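Home | Journal | Workspace | Archive | Contact

Reading time: 2 minutes

On the Orderly Keeping of Pens and Tape

30 Sep 2022

Readers of this journal will recall that the stationery at the Flanance desk was last reviewed in May. The intention at that time was to conduct a review each season. The interval has been longer than planned, and the contents of the pen holder have grown accordingly.

The present review was confined to writing instruments, adhesive tape and the holder itself. Paper, envelopes and the stapler are dealt with separately and will be the subject of a later entry.

The procedure has not changed. Everything is placed on a clear white tabletop and each article is considered individually. Pens are tested on scrap paper with a short line and a signature. A pen that fails twice is discarded. Mechanical pencils are checked for lead and for a serviceable eraser. Tape is inspected for a clean starting edge, as a roll with a lost or torn edge will otherwise be set aside and a new one purchased in its place.

Eight minutes were allowed for the sorting, and seven were required.
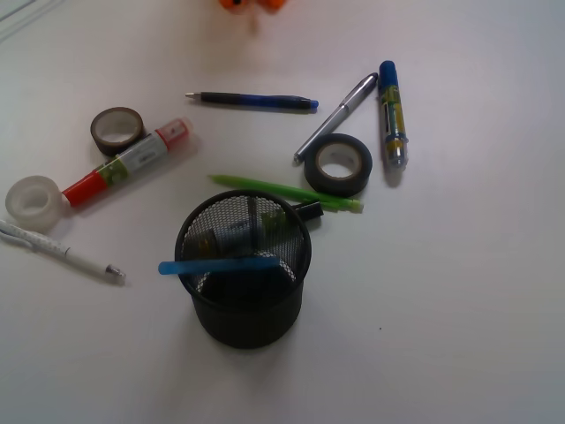
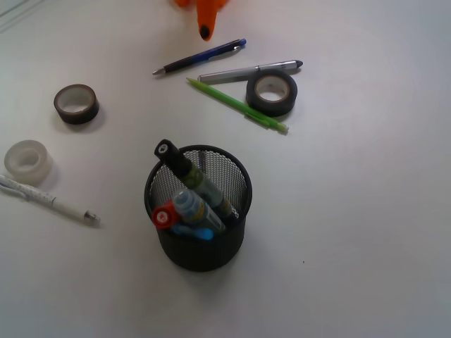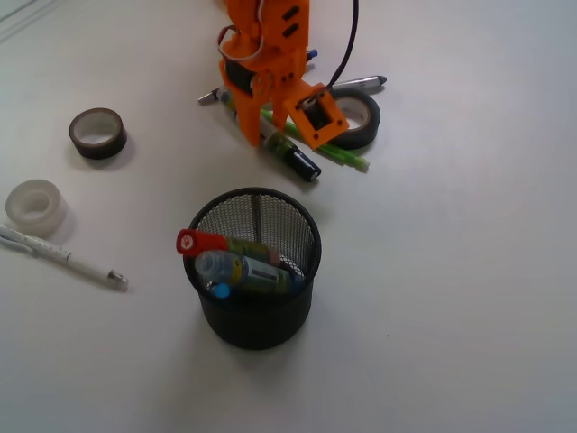
The black mesh holder, black tape and green mechanical pencil in the first two views; clear tape and a white mechanical pencil at the left in the third.

Several decisions followed. The black mesh holder will be retained. An enclosed ceramic cup was tried for a period at the Korkedeo office and proved unsatisfactory, as small items collected at the bottom and were forgotten. With mesh it is at least possible to see that something is there.

Markers are henceforth to be stored in the holder, together with one pen and one mechanical pencil for daily use. The remaining pens will be kept in the upper drawer. The lime-green pencil has been given the daily position on the grounds of its colour, which makes it easy to locate under correspondence.

Tape presents a greater difficulty. Rolls do not fit in the holder and tend to travel along the desk. The dark rolls are also readily mistaken for one another in poor light, and it is recommended that they be labelled on the inside of the core. Clear tape should be kept apart from them, with its loose end folded under.

The Astera shelf unit was considered as a permanent place for all tape. Its lowest compartment is of a suitable height, although it is at present occupied by the Sepúlveda binders. The matter has been deferred until those have been moved.

Correspondence regarding drawer dividers is welcome and may be submitted through the contact page.

Contact | Copyright 2022 | Back to top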